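[sotelo-handheld] Re: Whiteboard task, how are you splitting the recordings?
Kristýna Hudec
3 November 2021

Yesenia Tamayo wrote:
> Hi all,
> We're about to start on a whiteboard task at Nomitz and I'd like to
> hear from anyone who has done one. We have 300 trial recordings with
> the two hand-held grippers and the policy we trained on them reaches
> for the right spot, then stalls a finger's width off the board. Also,
> how do you split a session? One long recording, or one per move? And
> do you wipe the board between takes?

Hi Yesenia,

We did ours in April and I've just gone back through the notes. The task was to take one of the small round coloured pieces from the side of the whiteboard, put it somewhere on the drawing, and later bring it back. Two grippers, one in each hand, one person at a time.

On splitting, we do one recording per move. We tried long sessions first and spent more time cutting them up than we had spent recording. The person says "start", makes the move, backs both grippers well away from the board and says "stop". Anything over 20 seconds we throw out, since by then they have usually had a second go at the pick-up.

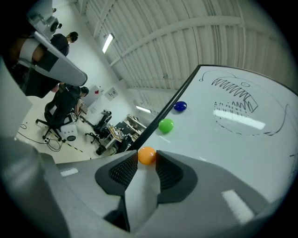
Your stall sounds like ours. Our people were slowing down near the board so as not to knock it, and many of them stopped completely for a moment before closing the fingers. The policy learned the stop. We asked everyone to keep a steady speed all the way in and to close while still moving. It feels clumsy for the first few tries. After that change we recorded everything again from scratch and ended up with 2,271 moves, of which we kept 1,698. Most of the rejects were lost tracking on one side, usually because an arm had crossed in front of the other gripper.

We don't wipe the board. There were drawings on ours, including a big fish with a lot of teeth, and we left them up.
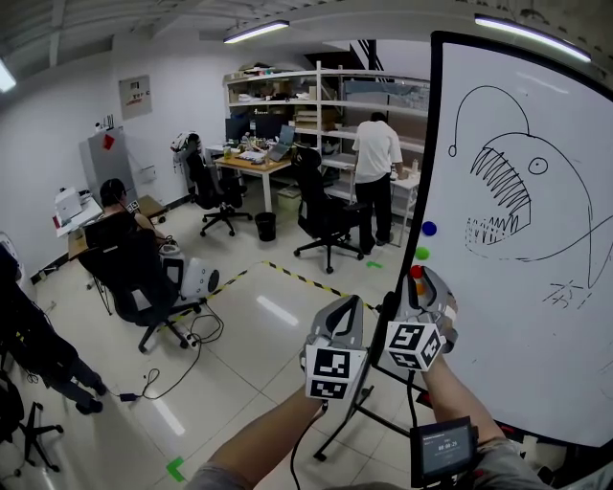
I was worried the policy would start using the fish as a landmark, so partway through we turned the board and had people stand in a different place. I'd do that earlier next time. If your board is on a stand, move it a little every time you change person, and write down that you did. Sindau (our logging script) has a free text field and I wish we had used it properly.

Lighting is the other thing. A glossy board throws back every ceiling light, and the reflections shift as the gripper camera moves.

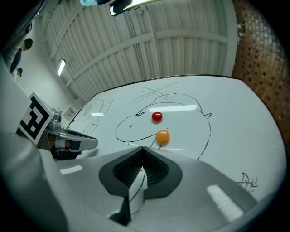

We looked at dimming the room and decided against it, as the robot will have to work under the same lights. What did help was fixing the exposure on the gripper cameras before each session instead of leaving it on auto. With auto, the picture went dark whenever a reflection came in close, and a dark blue piece and a black marker line became hard to tell apart.

For the second hand, tell people what to do with it. Ours had no instruction at first, so some held it low and some waved it about near the board. We now ask for it to be kept open, level with the first one and out of its path.
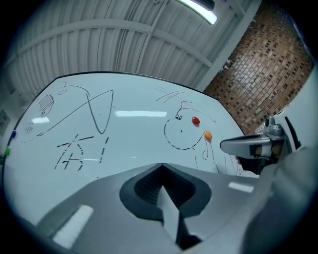
One question back to you. Are you calibrating both grippers to each other at the start of the day only, or after each break as well? We did the start of the day and I think we had some drift by the afternoon, but I can't separate that from people getting tired. I can send you the spreadsheet of rejects if that's any use - it's messy, and the column called "kumon" is just our old name for the practice runs, so skip those.

Kristýna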